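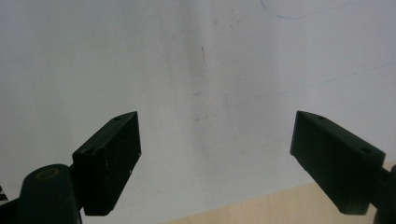 I have been at the Rashti shop for long enough to remember when the whole packing side ran on two radios and a kettle, so please forgive me if I get carried away. We automated the insert line in February and I still haven't stopped talking about it at dinner.

For anyone new to this blog: I work in the back half of a print and mailing business in Clerkotdale. We print, we fold, we stuff, we ship. Our biggest regular job is for Gresach, who send a printed sheet out with every parts kit they sell, and on a busy day that means 4,000 sheets going flat into boxes. Flat is the important word. They don't want a fold. They had a fold once, before my time, and apparently the complaints went on for a year.

Laying a sheet flat into a box is easy. Laying sheets flat into boxes all day is a different thing altogether, and until this winter it was done by whoever had the strongest thumbs. You lick your finger (or use the little pink wax pot if you're civilized), you lift a corner, you check that you've only got one, you lay it down, you do it again. My record was 133 boxes before I needed to stand up and shake my hands out. I was very proud of that and my wrists were not.

Now the lifting and laying is done by two arms from the Ikwood people, and I'm the one who looks after them. Looks after is the phrase we settled on. I was asked if I wanted "operator" on my badge and I said no thank you, it makes me sound like I connect phone calls.

I love this job! I didn't expect to. When they told us in the break room that the arms were coming, I went home and worked on my resume, and I wasn't the only one. Béla Kiss, who trained me and has been on the insert tables longer than anybody, went quiet for a week. We'd all heard the stories from other shops. Four of us were on inserts then. Four of us still work here, but only two are on inserts, and the other two moved over to finishing, one gladly and one less so. I think that should be said in any post that's as cheerful as this one is going to be. She's good at finishing now, but she misses the table and the talk that went with it, and I miss her end of the conversation.

What changed for me is the kind of tired I am. I used to be tired in the hands and bored everywhere else. Now I go home with my head full. Paper is so much stranger than I knew! It curls toward the side that was printed last. It sticks to its neighbor on dry mornings. A sheet from the top of the pallet behaves nothing like a sheet from the bottom, and the arms notice before I do. Béla knew all of this already, in his thumbs, and the best afternoons of the whole changeover were the ones where he stood by the table and tried to put it into words. "Don't go for the corner, go for where it wants to lift." We spent ages on that one sentence. The Ikwood engineer wrote it on the back of her hand.

The first weeks were slow, I'll admit. We started with batches of 200 and a person checking every box, and there were days we'd have finished faster the old way. Doubles were the big headache. Creases were the other one. I got very good at hearing a crease from across the room (it's a little tick, like somebody cracking a knuckle).

A few things I'd pass on if your shop is about to go through this. Ask early who gets trained, and put your hand up even if you think you're bad with computers. I was bad with computers. Ask for the training to happen on paid time, in the daytime, on your own stock. Ask what happens to the rate when the arms are down, because they will be down, and then you'll be back on thumbs with everyone looking at you. We got that last one in writing and it has saved us two arguments so far.

And keep a wax pot handy. Mine's still in my apron pocket. I used it yesterday when a rush order came in on a heavy stock we hadn't set up for, and Béla and I did the lot by hand, side by side, with the radio on. He beat me easily.

Next up is the thin stuff, the onion-skin sheets for the spring catalog, which everybody says can't be done. I've got a stack of it on my desk already and I keep picking at the corners.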